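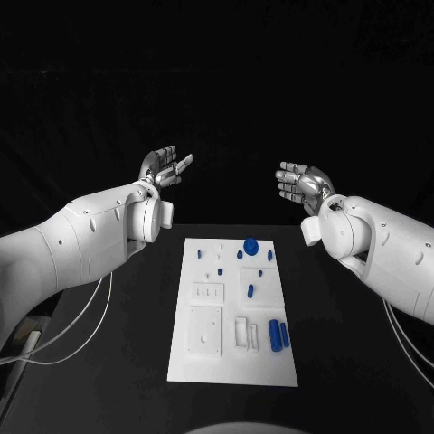

3.2 Effect of background color on search time

Participants searched for a single named part on a flat surface and pressed a key when they had found it. The surface was white, mid-gray or black, and the parts came from the Larkitz and Merora sets used in Section 3.1. Viewing distance was fixed at 90 cm. After trials with missed key presses were removed, 1332 trials remained for analysis.

Search time depended on the difference in lightness between part and surface, and much less on the difference in hue. White parts on white were the slowest in every group. Most of the errors in this condition were misses: the participant reported that the part was absent when it was present. Changing the surface to mid-gray removed most of these misses without slowing the search for darker parts. The black surface gave short search times for white parts but made dark blue ones hard to find, in agreement with the earlier results of Cuypers and Tsolakis for printed symbols.
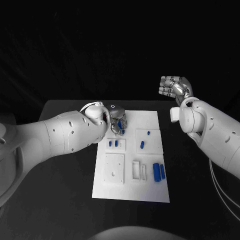
Part size changed the pattern. For large parts, the shadow along the lower edge was often enough to mark the outline, and surface color had little effect. Small parts cast a narrow shadow and had to be found by color alone. A tiny blue piece lying on a white board, as in Figure 2, is a favorable case in this respect, as it differs from its background in both lightness and hue. A white part of the same size on the same board has only its shadow and its edges to separate it from the surface.

The gray surface is therefore the safer choice for mixed sets, while white remains suitable where all small parts are colored. Lighting was diffuse throughout, and the result may not hold under a single directed lamp, where shadows are deeper. Gloss was not varied. Sheehan and Nordin report longer search times on glossy panels, but their parts were metallic and the two sets of results cannot be compared directly. The influence of practice is treated in Section 3.3.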